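Stutitz Wool Felt Slippers - the ones I keep restocking

I've carried these since my second winter in the Zisville shop and they still outsell everything else on the shelf once December comes around. I wear the gray pair at home, all day, with holes in both my socks if I'm being truthful, and my feet stay warm!

The felt is thick boiled wool, pressed over a last so there's a proper heel cup (no flapping about on the stairs). The sole is natural rubber, stitched on and then glued. Gion Stöckli does the stitching at the Haslinger workshop and he uses a waxed thread that I've only seen fail once, on a pair that had been through a washing machine. Please don't do that. Cold water, a drop of wool soap, stuff them with newspaper and wait.

Model 903, low back. Sizes 5 to 12 in whole sizes only. If you're a half, go down - they give a lot in the first couple of weeks, and Flurina Hämmerli from the Sadon store tells her customers the same thing.

Colors: gray, moss, rust, and a dark blue that looks almost black until you get it near a window. The rust is lighter this year than last, so if you're trying to match an older pair, write to me first and I'll send you a scrap of the felt.

$45 a pair. Insoles are sold separately, also wool, and you can swap them when they go flat. Mine lasted two winters.

Orders that come in before noon go out the same afternoon. I pack them myself, so be patient with me around the holidays.

- Stela Pîrvu
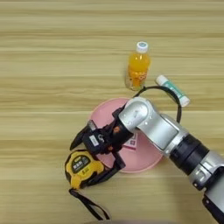 Can I wear them outside to get the mail?

A quick trip on a dry path is fine, but the felt soaks up water fast, so leave them indoors if there's snow or rain.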